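Blog > Papier und Kleinkram > Der Schreibtisch wird leer

Der Schreibtisch wird leer, Teil 3: Heften

Am Dienstag war der Bürokram dran. Die Stifte hatte ich im letzten Beitrag schon erledigt, übrig waren Locher, Klammern, Klebeband und alles, was mit Heften zu tun hat. Ich hatte mit einer halben Stunde gerechnet und saß bis kurz vor Mitternacht.

Das liegt vor allem an den Unterlagen für den Kurs. Radek Kuruc und ich machen seit dem Frühjahr das Skript für Farov selbst, 16 Seiten pro Exemplar, einmal oben links geheftet. Vorher kam das fertig von der Druckerei. Seitdem weiß ich ziemlich genau, was ich von einem Hefter erwarte. Er soll beim Drücken nicht zur Seite kippen, und die Klammer soll hinten flach umgebogen sein, damit sich die Blätter im Stapel nicht verhaken.

In der Schublade lagen mehrere Geräte. Ein kleiner Taschenhefter ohne Klammern, den ich sofort weggegeben habe. Eine schwere Heftzange, noch von Bohumila Vávra aus dem alten Büro, mit der ich nie warm geworden bin. Und der blaue Tischhefter, den ich ohnehin fast täglich benutze.

Den blauen behalte ich. Er hat einen breiten Fuß und einen langen Arm, auf den man mit dem Handballen drücken kann. Der Kunststoff glänzt noch, seitlich läuft die verchromte Schiene für die Klammern entlang. Schön finde ich ihn nicht unbedingt, aber auf dem weißen Tisch sehe ich ihn sofort, und das war bei dem grauen Vorgänger anders. Den habe ich ständig unter Papier gesucht.
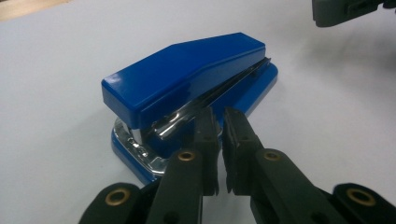

Was beim Heften schiefging

Beim ersten Schwung Skripte hatte ich dauernd Klammern, die auf der Rückseite krumm standen. Ich dachte zuerst, der Hefter sei hinüber. Vilém Dvořáček hat mir dann geraten, eine andere Packung Klammern zu probieren. Die alten stammten aus einer Schachtel, auf der nichts mehr zu lesen war, vermutlich etwas zu kurz für den Stapel. Mit den neuen geht es.

Zum Nachfüllen habe ich mir angewöhnt, nur einen Streifen einzulegen und den Rest in der Packung zu lassen. Wenn eine Klammer klemmt, ziehe ich sie mit einer Pinzette heraus, nicht mit dem Messer. Der Kratzer auf meinem Daumen ist inzwischen verheilt.

Wo die Sachen jetzt liegen

Der Hefter steht rechts neben der Lampe, die Klammern liegen in der oberen Schublade im vorderen Fach. 200 Blatt Papier bleiben griffbereit, der Rest ist im Regal im Flur. Die Heftzange bekommt Žofie Sokol, sie wollte sowieso eine für dickere Pappe.

Offen ist noch die Kiste mit den Umschlägen und den alten Etiketten. Die nehme ich mir im Oktober vor, wenn das nächste Skript fertig ist.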